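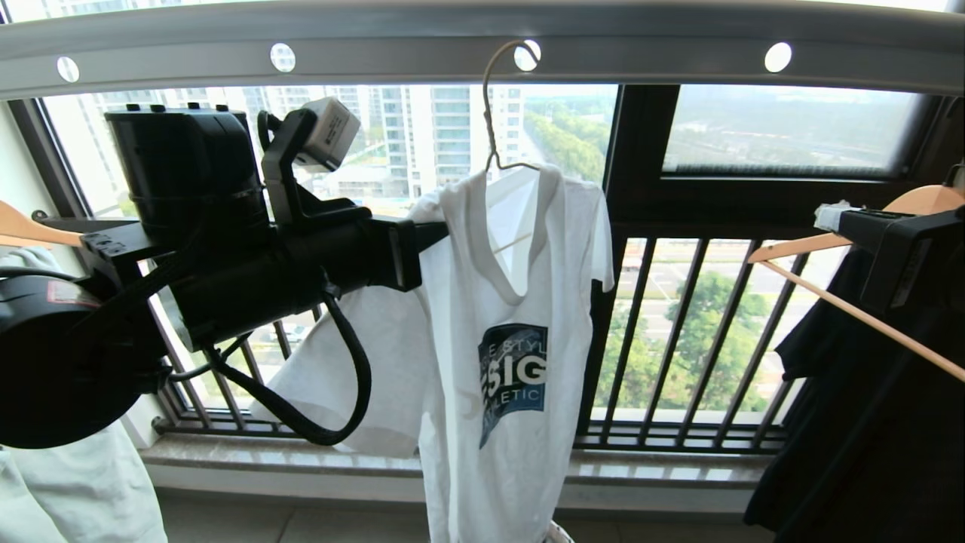 Review: the Nolberg running vest after a spring of long runs

20 June 2021
By Nazma Amarasinghe
132 shares | 3 comments

I have wanted a running vest for a long time, and I have also been afraid of buying one. My first was a cheap thing from a supermarket which jumped on my back like a small child, and after it I went back to carrying a bottle in my hand. Then my training for the Grirnon half marathon became serious, the weather became warm, and one bottle was not enough any more. So in the spring I ordered the Nolberg vest and paid 86 euros for it with my own money. By now I have used it on every long run and on many of the short ones too.

I am not a fast runner. I run at the speed where one can still speak, mostly on the path along the river in Gultport and on Sundays in the hills behind Daher. If you are racing for prizes, your needs are perhaps different from mine.

What you get

The vest comes with two soft bottles which go in the front pockets. There is also a place at the back for a water bladder, but the bladder is not included and I did not buy one. At the front you find two bottle pockets, a pocket with a zip on the left side and a smaller open one on the right. At the back there is one large pocket and, under it, a kind of tunnel which is open at both sides. I did not understand this tunnel in the first week. It is meant for a rain jacket, and you can push the jacket in with one hand while you are running. Now I think it is the best idea of the whole vest.

The instructions are one sheet of paper with very small drawings. They tell you how to wash the vest but not how to adjust it, and the adjusting is the part where I needed help.

Size and fit

I am between small and medium in most brands. The size table told me to take medium, and I obeyed it. This was a mistake. With full bottles it was good, but when the bottles became empty the vest became loose, and I could feel it turning a little from side to side. I exchanged it for the small one. The shop was friendly and the exchange took less than a week, but I had to pay the return postage. If you are between two sizes, please take the smaller one.

The two straps over the chest can be moved up and down on a little rail. I find this very useful for women, as you can put one strap high and one low and leave the middle free. The lower strap on my vest moves upwards by itself on a long run, perhaps a finger's width. I push it back and continue. It is a small annoyance, but at this price I expected a rail that holds.

On the run

My first test was an easy 18 kilometres, flat, with both bottles filled and my phone in the back. I had a red line on my neck when I came home, on the left side only. The week after, I wore a shirt with a higher collar and had no line. I would not wear this vest with a very open neckline or with a top with thin straps. The edge of the fabric is soft, but it is still an edge, and after two hours the skin notices it.

The bounce is really small. When the bottles are full, you hear the water more than you feel it. I press the air out before I close them, as a lady in my running group taught me, and then I hear almost nothing. The phone in the back pocket is another story. It slides to the bottom and knocks on my spine, so I carry it now in the zip pocket at the front, where it fits if you do not have the very large type. Mine goes in with a little pushing.

On warm days the back becomes wet. I believe every vest does this. The material is an open mesh and it dries quickly, it was dry each time when I had finished my shower and breakfast, but during the run you will feel it. I ran once in strong rain and the vest did not become heavy. The things in the large pocket became wet, of course, because nothing in this vest is waterproof and Nolberg does not say that it is. I put my keys and my paper money in a freezer bag.

The bottles

About the bottles I am less happy. The first drinks tasted of plastic, and I washed them three times with baking soda before the taste went away. The opening is also narrow. At the water tap at the end of the Daher path I need both hands and some patience, and on race day, with people waiting behind me, I would not enjoy it. To put a full bottle back in its pocket is difficult as well – the soft bottle bends in the middle and the pocket is tight. When it is half full, it goes in easily. I have learned to fill them at home to just under the top and to leave it like this.

The mouthpiece does not leak. I say this with respect, as my old bottle leaked from the first day.

Washing

The sheet says hand wash, cold, no softener. I did this faithfully for one month and then I became lazy and put it in the machine, in a washing bag, on the wool programme. It came out well. The straps must be closed before washing, otherwise they catch on the mesh and pull threads. I have one pulled thread on the right shoulder from the time I forgot.

How it has lasted

I have now run more than 132 kilometres with it. The seams are fine, both zips are moving well, and the reflecting strip at the back has not cracked. The print of the logo is starting to come off where the strap touches it, and this does not disturb me at all. The elastic cord for poles, on the other hand, has lost some of its strength. I do not use poles, but I hang my gloves there on cold mornings, and last month one glove stayed somewhere in the hills.

Would I buy it again?

Yes, I would, in size small and with better bottles. For the training before a half marathon it holds all I need: water, phone, keys, a jacket, a banana. For a full day in the mountains I think it is too small, and I would look for a model with a bigger back. Beginners who run less than one hour do not need it, in my opinion. A belt or a bottle in the hand will do, and the money can go to good socks.

The race in Grirnon is next weekend, and I will wear it there. There are water tables on the course, but I like to drink when I want to drink.

3 comments

Trailmum
Thank you for the tip on the size! I was about to order the medium. Does the zip pocket open with cold fingers? My old one has a tiny metal puller and in winter I have to use my teeth.

Nazma Amarasinghe
Hello Trailmum, it has a loop of cord on the zip, so it is quite easy. I have opened it with thin gloves, but with thick ones I have not tried.

Pete in Gultport
Had mine since last year and the lower strap creeps up too. I put a stitch through the rail just above the clip and it's stayed put. Good luck next weekend, the hill after the bridge is worse than it looks on the map.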